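3.2 Cell Configuration and Maintenance of the Simulated Platform

The Nakuvley cell consists of one two-armed mobile robot and the simulated rooms in which it is operated. The physical robot is housed in the Godoy building and is used for final tests only. All work reported in this section was carried out on its simulated counterpart, which runs on the Troltow engine and is maintained as a separate machine with its own settings, service record, and release schedule. Changes to the simulated robot are made by the platform group under the direction of Busisiwe Xaba. Changes to the rooms and their contents are made by Quyên Đồng.

The two arms do not carry the same end tool. Each tool has its own collision shape, closing force limit, and center point, and these values are stored in a tool file that is loaded when a room is opened. In releases before November, both arms read from a single shared file. A correction made for one tool was therefore applied to the other, and the reported fingertip position on the left arm was wrong by 4 millimeters. The files have been separate from that release onward, and the check described below is required whenever either file is edited.

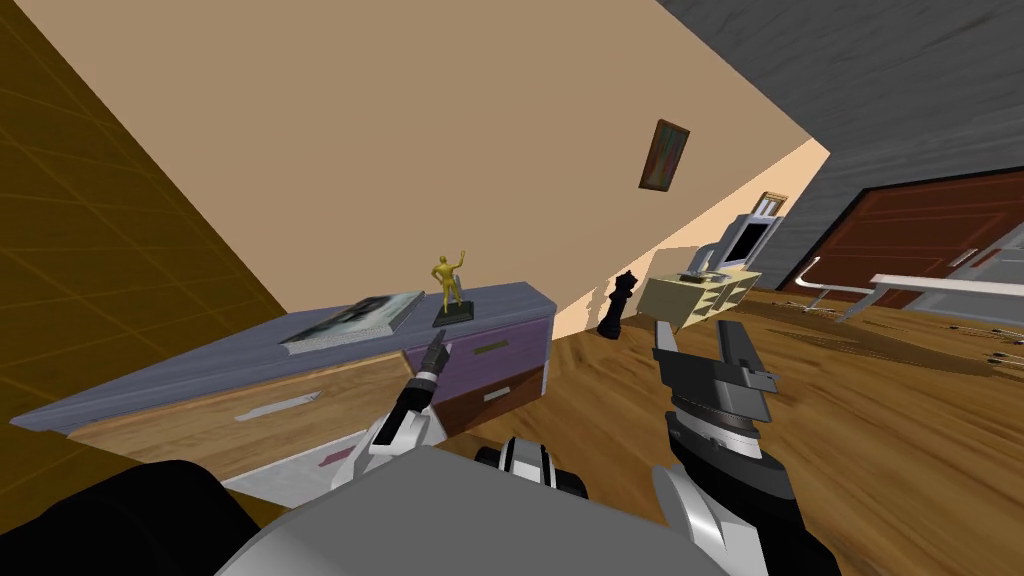 Figure 3. View from the robot during the tool check, room layout with dresser.

The tool check is performed in a furnished room, as an empty test space does not place enough demand on the collision shapes. The operator opens the room, brings both arms into view of the head camera, and compares the tool position reported by the controller with the position in the rendered view. The narrow gripper on the left arm is brought toward the front of the dresser, where the straight edge of the top provides a fixed line for comparison. In Figure 3 its fingers point upward toward that edge, while the wider parallel-jaw gripper on the right arm is held open over the floor. The parallel jaws are checked in the open position first and the closed position second. Drawer handles are not used as reference points, because their collision shapes are simpler than their visible shapes.

The strong tilt of the room in Figure 3 is a property of the view and has no effect on the arm values, which are expressed relative to the base of the robot. The operator is instructed to leave the head camera as it is until both tools have been checked. Correcting the camera first changes two sets of values in one session and makes an error hard to trace.

A full check covers 157 arm poses and is run without supervision once the operator has accepted the first pose by eye. A pose is rejected if the reported and rendered positions differ by more than the limit given in the tool file. Rejected poses are written to the service record together with the release number of the room. The room must then be reloaded before the check is repeated, as contact between a gripper and a piece of furniture can leave small objects displaced.

Routine service follows a fixed interval. After 3,000 simulated grasps the joint settings of both arms are restored from the reference copy held on the Clorent server, and the check is run again. The service record for the period under study contains 602 entries, the last of which is dated April 11, 2021. Entries that concern the rooms alone were excluded from the analysis in Section 4.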